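From the Gremholm Kitchen Table: Putting the Pantry in Order Before Spring

March 3, 2021 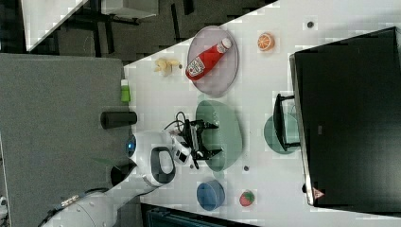 Every year, right when the snow piles at the end of the parking lot turn gray and start to shrink, I get the urge to pull everything out of my cupboards and begin again. My mother did it the first week of Lent and I do it whenever the mood and a free Saturday happen to meet, and this year they met early, so I thought I would share how it went in case any of you are eyeing your own shelves with the same mix of hope and dread.

First, a confession. I own 18 jars of spices and I cook with maybe a handful of them. The rest I bought for one recipe apiece, usually something I'd read in this very newsletter (Enikő Vincze, your goulash is the reason I have two kinds of paprika, and I don't regret either one!). Ground spices do fade. Rub a pinch between your fingers and smell it, and if you have to think about what it is, it's time to let it go. Whole seeds keep much longer, so I have started buying cumin and coriander that way and crushing what I need with the bottom of a heavy mug.

Now, about dates on cans. Lorena Acuña and I went back and forth on this by phone for most of an hour, and I came away persuaded. A "best by" date is mostly the maker's guess at when the food tastes its best, and a can that is sound and has been kept somewhere cool is usually fine for a good while past it. Throw out anything that bulges, leaks, is badly rusted, or has a deep dent along the seam. I found a can of pumpkin that I am fairly sure moved with us from Clisudton, and I said goodbye to it with some feeling.

Flour was my big surprise. I had always kept whole wheat flour on the same shelf as the white, and it turns out a bit bitter if you leave it there too long, on account of the oil in the grain. Mine now lives in the freezer, in a bag inside another bag, next to the walnuts. Larasati Subramaniam keeps her brown rice in there too, and I may follow her example once I have made my way through the peas.

While everything was off the shelves I washed them down with warm water and a splash of vinegar and left the doors open all afternoon. Please do let them get good and dry before you put the paper down. I was impatient one year and had to peel the whole lining up again by June.

As for what goes where, I have given up on anything fancy. Breakfast things are together, baking things are together, and soup things sit at the front because we eat soup in this house until the lilacs come out. I write the month I opened a thing on a strip of masking tape. My daughter thinks it looks like a hospital supply closet — she may be right — but I haven't opened a second bag of brown sugar by mistake all winter.

If you turn up unopened food you know you won't use, the Dembridge pantry shelf would be glad to have it. Nuanchan Kaewsai tells me they are always short of cooking oil, peanut butter and canned fruit, and that they have plenty of green beans for the moment, thank you all the same. Drop-off is on the side porch, Tuesdays and Fridays from 2 until suppertime. Please check that the seals are good, and leave out anything homemade, as they aren't able to pass it along.

Ilídio Figueiredo has also asked me to mention that the Rebelo bakery will take clean glass jars with lids for their sourdough starters. I brought him a box last week and came home with a loaf, so I consider myself well ahead.

Next time I'd like to write about beans, and what to do with the ones that never seem to get soft no matter how long you simmer them. If you have a method that works, send it along and I'll try it.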